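Questions about the average true range (ATR) and how the Sudbridge charting module computes it. Maintained by Anisa Nasution and Bianca Toma. Applies to daily and intraday bars unless a question says otherwise.

## Calculation

**What is the true range of a bar?**

The largest of three values:

- the current high minus the current low
- the absolute value of the current high minus the previous close
- the absolute value of the current low minus the previous close

The second and third values matter when price gaps between bars. If there is no gap, the true range equals the high minus the low.

**How is the first ATR value produced?**

With a period of 19, the first value is the simple average of the first 19 true ranges. The first bar in a series has no previous close, so its true range is taken as high minus low.

**How are later values produced?**

Multiply the previous ATR by the period minus one, add the current true range, and divide by the period:

`ATR = ((previous ATR x 18) + current TR) / 19`

This is Wilder smoothing. A simple moving average of true range gives different numbers, and the two should not be mixed in one study.

**Why does my ATR differ from the value in another package?**

Usually the amount of history loaded. The smoothing carries a trace of every earlier bar. Sudbridge loads 228 bars before the first visible bar. A package that starts at the left edge of the chart will disagree at first and converge later. If the difference persists, check the smoothing type, then the session hours, then whether prices are adjusted for dividends.

## Reading the values

**Does a rising ATR mean price is rising?**

No. ATR has no direction. It rises in a fast decline and in a fast advance alike.

**Can I compare ATR between two securities?**

Only after dividing by price. A high-priced stock will normally show a larger ATR than a low-priced one even if the percentage moves are the same. Use the percent setting, which divides ATR by the close and multiplies by 100.

**What happens after a stock split?**

If the data is split-adjusted, nothing visible. If it is not, the split bar produces one very large true range, and the smoothing spreads it over the bars that follow. Reload the symbol with adjustment on.

## Stops and position size

**How is an ATR stop placed?**

Multiply ATR by a chosen factor and subtract the result from the reference price for a long position. The reference can be the entry price, the last close or the highest high since entry. The module defaults to the last close - change this under Stops if you want a trailing exit from the high.

**Is there a correct factor?**

No single one. In the Tarnau test set, 656 of 2187 long trades reached a stop of two ATR before the exit signal. That figure describes one set of trades and one exit rule.

**How does position size follow from ATR?**

Divide the amount at risk by the stop distance per share. Round down to a whole share. Commission and slippage are not included.

## Files and settings

**Which import formats are accepted?**

Naqvi text files and Titine exports. Both need open, high, low and close columns. Volume is ignored by this study.

**Are missing bars filled in?**

No. The next available bar uses the last known close as its previous close - a long trading halt can therefore give a large true range on the first bar after it. 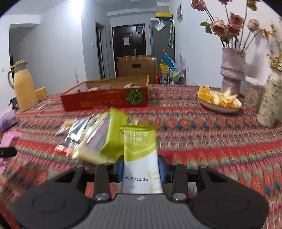
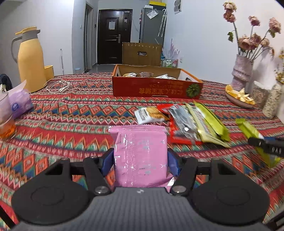
*Snack packets held upright over a table with a patterned cloth.*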